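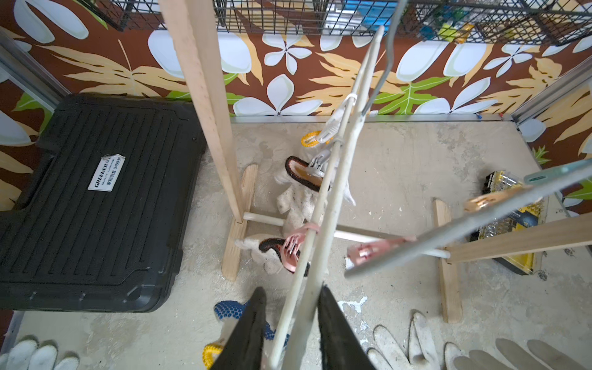 Toolbox, rack and a lot of flowers.

I spent an evening in October at the Stirkside Skeptics, who had booked a dowser. I went in expecting to be bored and came out irritated, mostly with my own side.

The dowser was Gerrit Mertens, who has been finding water for farmers out towards Ponddale for years and charges for it. He was pleasant, he answered everything he was asked, and he agreed to a test. Four sealed drums, one full of water, the others full of sand, and 30 tries with the drums shuffled behind a screen between each. He got 11.

Now, guessing would get you seven or eight. Eleven is a bit better than that, and a bit better than guessing happens by luck fairly often. What annoyed me was the room. Half of them cheered as if he'd scored nothing, and a man behind me muttered that he must have been peeking. You can't have it both ways.
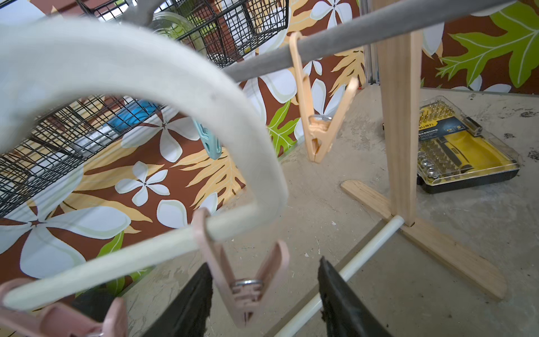

I also wasn't keen on the shuffling. It was done by Lotte Peeters, who knew where the water was and then stood beside the screen in full view while Gerrit walked up and down with his rods. I don't say she gave anything away. I say that if a homeopath ran a trial like that we'd be writing rude posts about it for a month.

The other thing that bothers me is the number. Thirty tries sounds like plenty when you're sitting on a hard chair at half past nine, but it tells you very little unless the man is brilliant or hopeless.

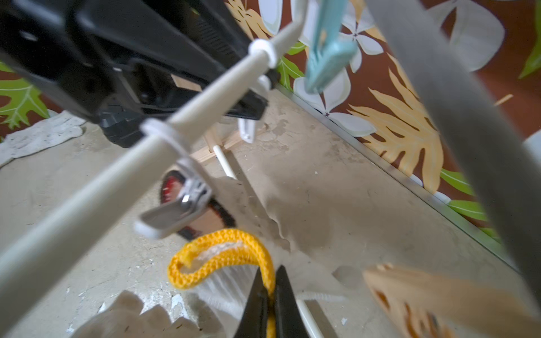 So did the test show that dowsing works?
It showed that one man got 11 out of 30 in a badly screened test, and I wouldn't dig a well on the strength of it.

Gerrit, for his part, blamed the pipes under the hall. They always blame the pipes. He had been asked beforehand whether he was happy with the place and had said he was, and I wish the organisers had got that in writing, as it's the first thing anybody who has read up on these tests would do.

I've written to suggest a repeat, with the shuffler out of the building and the order drawn from a sealed envelope. I've had no answer so far. My last post on this sort of thing, the Rirnden ghost walk one, has had 2935 views, so at least somebody out there likes a moan.

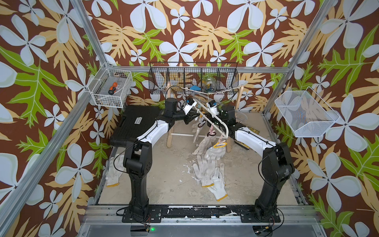

Danica Zeman left a comment to say that I was being too hard on a free evening out, that it was only ever meant as a bit of fun, and that she'd have gone home happy with three tries and a raffle.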